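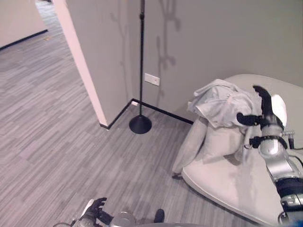
A corner of the sitting room on our ground floor, one of the rooms you would be looking after.

Vestholm is looking for a room keeper

Vestholm is a guest house for people who are in town for longer than a vacation and shorter than a lease. Our guests come for a course or a new job, or to be near family for a while, and most of them stay long enough to have a favorite seat. We are part of Deletti, a small company that also runs the Pekent house across the river. We have two room keepers who share the week between them, and one of them is moving away at the end of May, so we are hoping to find someone kind and steady to start in June 2019.

The job is looking after the shared rooms: the sitting rooms, the breakfast room, the hallways and the little library upstairs. Guest bedrooms and laundry are handled by another team, and you won't be asked to cover for them. That leaves you up to seven rooms on a shift, and we would much prefer that you do them well and leave a little late for coffee than race through them.

A good part of the work is what you would expect. You will vacuum the carpets, along the baseboards too (gray carpet is very forgiving, and crumbs love it for that), wipe down the sills and switches, dust the lamps from the base up, and brush the upholstery. The furniture in the sitting room is pale, and we are fond of it, so we will show you how we clean it and which products stay in the closet. Please don't try anything new on a spot before asking – we have learned that one the slow way.

The other part is harder to put into a list. People live in these rooms. They curl up with a book after dinner, they take phone calls from home, and then they wander off to bed and leave half their things behind them.

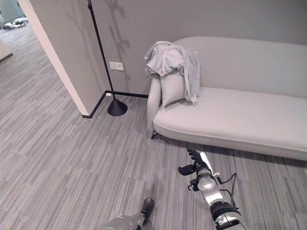
We don't want anyone to come down in the morning and feel scolded for that. A jacket left on the sofa gets folded and put on the shelf by the front desk, with a note saying which room it came from. Books stay open at the page if you can manage it. Cushions go back in the corners, lamps go back where a person could read by them, and if somebody is sitting there quietly when you arrive, you start in the next room and come back later. You will get a feel for it quickly, and your fellow room keeper will walk through everything with you for the first 2 weeks.

What we offer

The pay is $2,695 a month before tax, for daytime shifts with no nights. Lunch is included on the days you work, and so are your work clothes, which come from Maes and are much more comfortable than they look on the hanger. Shifts are set a month ahead, and we do our best to work around school pickups, classes and appointments if you tell us early.

Who we are hoping to meet

You don't need hotel experience, although it is welcome. If you have kept house for a family, worked in a school or a care home, or simply have an eye for when a room feels right, please write to us. You should be comfortable on your feet, able to carry a vacuum cleaner up one flight of stairs, and at ease saying good morning to people you have never met. Everyday English is enough. Any other language you speak will make some guest very happy sooner or later.

How to apply

Send us a short letter, or stop by the front desk at Vestholm and leave one. A résumé is fine if you have one ready, but we would really like to read a few lines about a room you have enjoyed taking care of, and what you did with it. We answer every letter. If it seems like a good match, we will invite you over to see the house and spend part of a morning with us, and that time is paid.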